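Section 4: Stocking and Locking Your Dandex Supply Cart

Welcome back! If you have come this far, your cart is put together, the casters are on, and you are ready for the part most people enjoy, which is deciding where everything goes. Set aside a quiet half hour for it, and have your supply list beside you before you begin.
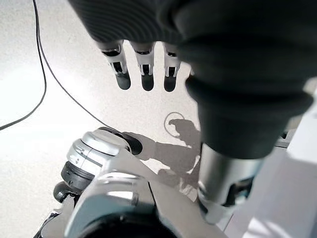
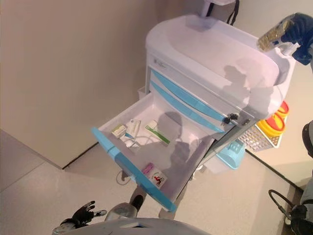

Which drawer should I fill first?
Start with the bottom one. Heavy items down low keep the cart steady while you work on the rest, and you can leave the top drawer for the small things you reach for all day long.

1. Park the cart on level floor and press down all 4 caster brakes with your foot. Give the cart a gentle push to be sure it stays put.

2. Turn the key to the left and leave it in the lock while you work.

3. Pull out the bottom drawer until you feel it stop. Load the bulky supplies, heaviest toward the back, then close it before you open the next one.

4. Work your way up, one drawer at a time. Boxes do best with their expiration dates facing you, and tubing likes a loose coil (a tight one will kink, and then you have to throw it out).

5. Close every drawer, turn the key to the right, and tug on each front to check the lock.

CAUTION: Never have two loaded drawers open together. The cart can tip forward.

CAUTION: Keep each drawer at or under 10 pounds.

Note: Spare keys are ordered by lock number, which is stamped on the face of the lock. Write it down somewhere away from the cart -- the inside cover of this guide is a fine place. The replacement key is part 637, and the drawer divider set is part 490.

Note: If a drawer feels gritty as it slides, wipe the rails with a dry cloth. Please don't oil them -- oil collects lint, and you will be wiping them again by March. Cleaning the outside of the cart is covered in Section 5.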